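Housekeeping & Laundry Talk > Pay, Hours and Working Conditions

Thread: They want us doing beds with grippers now

linencart_lou
Joined: a while back
Posts: 592

Posted 2025-10-11

I work rooms for a furnished rental outfit called Birkwood. Short stays, mostly apartments, one or two people to a unit. Last month management signed something with a company named Lernov, and now a few of us get pulled off the floor to do beds and pillows while holding a gripper in each hand. Every move gets recorded and the plan is that a robot learns it.

The line we got at the meeting was that it will "take the strain off the team." I have been in this line of work long enough to have heard that about the fitted sheet clips, the new carts and the room app. The app is the one that took four minutes off every room and gave none of them back to us.

Is anybody else's employer doing this? What changed for you once it started? I don't need to be sold on it.

passkey77

We had it at my old place, different vendor. They wanted 4,000 recordings and stopped well short of that. No robot ever showed up in the building. What did change is that the people recording were off the floor and the rest of us covered their rooms. So I'd ask who is covering yours.

linencart_lou

Everyone else is covering. They went from 12 units to 14 on the days I'm recording. That went over about as well as you'd think.

Chi-keung Yip

I'm going to be the unpopular one. I did this kind of recording for most of a year and it was the easiest money I've made in housekeeping. No bathrooms, no chemicals, you sit down between takes. My shoulders felt better than they had in ages. I know where it's supposed to lead, but I also know how hard it is to get one of these things to find the corner of a duvet. I'd take the shifts and not lose sleep.

gus_nightlaundry

Shoulders maybe. How are your thumbs? We had two people at our plant come off the grippers with sore hands because the squeeze is all in the same spot. They only asked about it after the second one complained.

Chi-keung Yip

Fair. Mine were okay but I was doing short blocks. If they have you on it for a full shift I'd say no.

passkey77

"Easiest money I've made" is how they get you though. What was the rate when the project ended? Did you go back to your old one?

Chi-keung Yip

Went back to the old rate, yes. It was written up as a temporary bump. Nobody hid it from me.

Yi-chun Fang

I supervise a floor, so take this however you want. Our owners looked at a system from Rarnel and the thing I kept asking was who fixes the bed when the machine gets it half right. The answer was "an attendant." So you still need the person, only now the person walks from room to room fixing half-done beds and the job gets called exception handling. I would expect that to come with a lower grade and not a higher one. I've asked for the job description in writing and haven't seen it.

linencart_lou

Yi-chun, this is my worry exactly. I don't think it can do my job. I think it can do just enough of it that they get to rename what's left.

gus_nightlaundry

That happened with us on the folding side. The Cheng folder came in and the folders became "feeders." Same people, same line, same standing all night. Two jobs were not filled when folks left. Nobody got laid off so on paper it had no effect on staffing.

mopandglow

Maybe I'm missing something but how slow is it with those things in your hands? I can have a bed finished before the coffee drips. If the robot learns to be as slow as a person holding tongs, what are they buying?

linencart_lou

Slow. A pillow I'd toss into place without looking, I have to pinch along the edge with both grippers and drag up. If I lose it I start over. They told us speed doesn't matter "at this stage," and I wrote that one down because I'd like to know which stage it starts mattering at.

Yi-chun Fang

Keep writing things down. Also find out whether your recorded time counts toward your room average. Ours would have, until somebody asked.

linencart_lou

Didn't think of that. Asking tomorrow.

They said we could share a picture as long as there's no guest stuff in it. My hands, one of the big orange pillows:
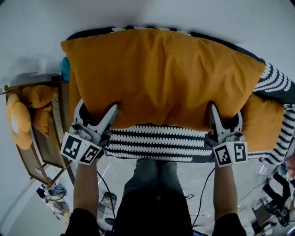

Similar threads in Pay, Hours and Working Conditions

Room app keeps resetting my break
Paid per room or per hour, which would you take?
Anyone get the 800 retention bonus in full?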